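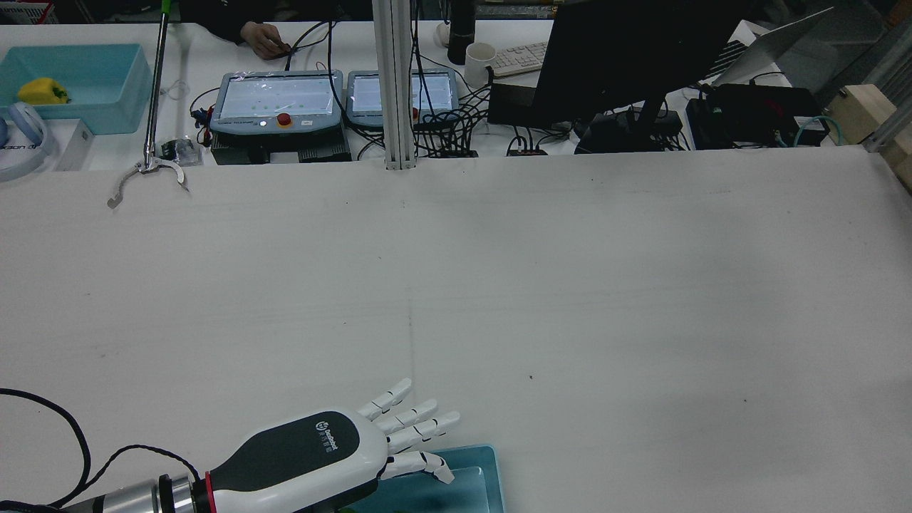 Mano robótica blanca sobre la mesa, con la muñeca metálica y los cables.

¿Qué rango vocal tiene la cantante de Flenby?

Publicado por Rukard
En varias listas de curiosidades leo que alcanza cinco octavas. En el disco de estudio solo encuentro un mi3 como nota más grave y un mi6 como la más aguda. ¿De dónde sale la cifra?

Ashraful Sultana
De mi3 a mi6 hay tres octavas justas. Las otras 2 las añaden quienes cuentan el registro de silbido y el vocal fry de los directos. Para un rango útil se toman notas sostenidas y afinadas — un adorno de paso no entra. Revisa también los coros: en «Pramanik» la voz grave es de otra intérprete, según los créditos del libreto.

destoteck20
5 octavas, lo dijo ella en una entrevista de marzo. No tengo el enlace.

pramanik_fan
La entrevista hablaba de la gira, no del rango. En el directo de «Destoteck» hay un sol6 breve, minuto 2. Con eso serían tres octavas y una tercera menor. El resto no lo he podido comprobar.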